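Review: Evanlow hand-held gripper kit, checked against the Viststead tabletop practice sheet

16 April 2026
Filed under: Equipment, Safe practice

The Evanlow kit is sold to groups that record manual demonstrations for robot training. It ships with the gripper hardware, cables, a fastener set and a setup manual. We bought ours through Ó Flaithearta Supply for $649, without the extended service plan.

Most published reviews of hand-held grippers deal with grip force and tracking quality. This one deals with how easily the kit can be used under a written set of rules. We used the Viststead tabletop practice sheet, an 8-page document covering work area layout, cable routing, fastener checks, operator posture and session records. It is voluntary guidance and carries no certification. The task was cup handling: picking up paper cups, turning them and stacking them.

Work area

Viststead asks for a fixed table position, a marked boundary for floor-standing equipment and a clear place for the operator's feet. The Evanlow manual has half a page on the subject and gives no minimum table size. We laid out the area from the practice sheet alone and had no conflict with anything in the manual. Striped hazard tape on the stand bases and plain gray tape over the table edges cost very little, and a boundary that can be seen from a standing position gets respected.
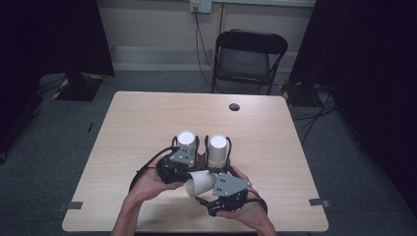
Does a hand-held gripper need a risk assessment if there is no powered arm in the area?
A short one is still good practice. Pinch points, trailing cables and repetitive wrist load remain when the arm is taken away, and all of them should be written down before the first session.

Cable routing

This is the weakest part of the kit. The cables leave the hardware close to the hands and have enough slack to form loops beside the wrist. Viststead requires slack to be retained so that a loop cannot catch on the workpiece or on a fixture. Evanlow supplies no clips. Hook-and-loop ties fixed the problem at the forearm, but the manual should specify them and the box should contain them.

Floor cables are outside the scope of the kit. The practice sheet wants them bundled and kept off the operator's side of the table. Allow time for it, as it took us longer than unpacking and assembling the grippers.

Workpieces and fixtures

Paper cups are a sensible starting load. They are light, they deform visibly when gripped too hard and they can be replaced when damaged. Viststead recommends that supply stacks stand inverted on their rims and that any rack or holder be placed before recording begins, then left alone until the session closes. A wire rack narrows the approach path. Operators should practice the approach without recording until they can reach the cup without touching the wire.

The sheet also sets a rule for the free hand: it may steady a workpiece from the far side, but fingers stay clear of the closing line of the jaws. Evanlow's own instructions say only "keep hands clear," which is hard to apply to a tool that is held in the hand.

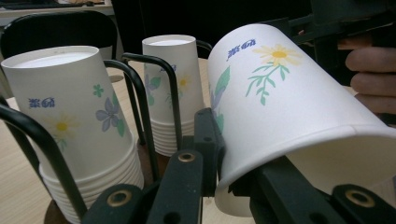 8-minute read

Jaws and fasteners

The jaws hold a tapered cup on its side without slipping, provided the grip is taken near the middle of the wall. Gripping at the rolled rim gave less consistent results. Finger travel is smooth and has no noticeable dead zone at either end.

Fasteners are easy to reach with the supplied driver. Viststead calls for a check every 200 cycles. Evanlow gives no interval. We followed the sheet through 1553 cycles and found two plate screws that needed a quarter turn, both at the first check. Nothing moved after that. A line in the manual giving a torque value would be more useful than the present wording, "firm but not excessive."

Posture and session length

Holding the hardware over a table with both forearms unsupported is tiring. The practice sheet limits a continuous session to twenty minutes and asks that the table be set so the elbows stay below shoulder height. Our Fundeck table is adjustable and met this for every operator. On a fixed-height desk the shorter operators would have needed a platform, and the sheet discourages platforms on carpet.

Two-handed tasks deserve a tighter limit. When the jaws on both sides are brought toward the same cup, the wrists turn inward and the operator tends to lean over the work. We cut these sessions to twelve minutes – a house rule, stricter than the sheet.
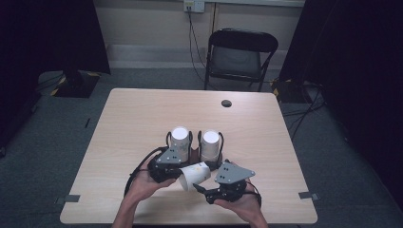 Records

Evanlow includes a log template with fields for date, task and operator number. Viststead also wants fixture layout, fastener check status and the reason for any stop. We added three columns and kept the template. The revised manual due in August is said to include a longer form.

Verdict

Good mechanical work, adequate documentation, poor cable provision. The kit can be used in full compliance with the Viststead sheet after adding cable ties and a fastener schedule. Groups without a written procedure should adopt one before buying, as the Evanlow manual does not replace it.

Recommended, with the additions listed.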